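About Ineck Workshop

Ineck is a shared workshop for people who build small robots and automated machinery in their own time. It was set up by Murali Chowdary in one half of a former print shop and now occupies both halves. Members pay monthly and have their own key.

The main room has benches, a pillar drill, a small lathe and two soldering stations. The back room is for bench testing and has a separate supply with an isolator by the door. Maximum load on any bench circuit is 2 kW. Members' unfinished work may be left on the shelving if it is labelled.

Current builds

Flesto is a desktop arm with belt-driven joints. The upper link is 393 mm between centres and the forearm is slightly shorter. The base bearing was replaced in November after play developed under side load. Drawings are kept in the workshop folder and may be copied.

Dizon is a five-fingered hand intended for the end of Flesto. The fingers are pulled by cord and returned by springs. Grip is tested against a load cell, and the present limit is around 600 g per finger before the cord slips on its drum. A revised drum is being turned.

Zodness is the simulator used for both. It was written by members and runs on the workshop computer or on a laptop at home. Joint limits, contact and skin surfaces can be changed in a text file. New control code is run in Zodness first, and goes on to the hardware once a second member has read it. 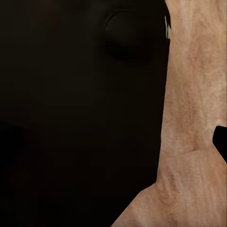 Rendered view of the wrist, with the skin texture applied. Crease at the joint.

The skin surface has no effect on the contact results. It is used when checking camera views, where a plain grey hand gave poor matches.

Joining

New members complete an induction covering the lathe, the drill and the isolator. No earlier experience of electronics is needed. Children may attend with an adult member but may not use the back room. Applications are made on the form at the front desk or by post to Unit 607.

Page last revised Sep 8, 2021.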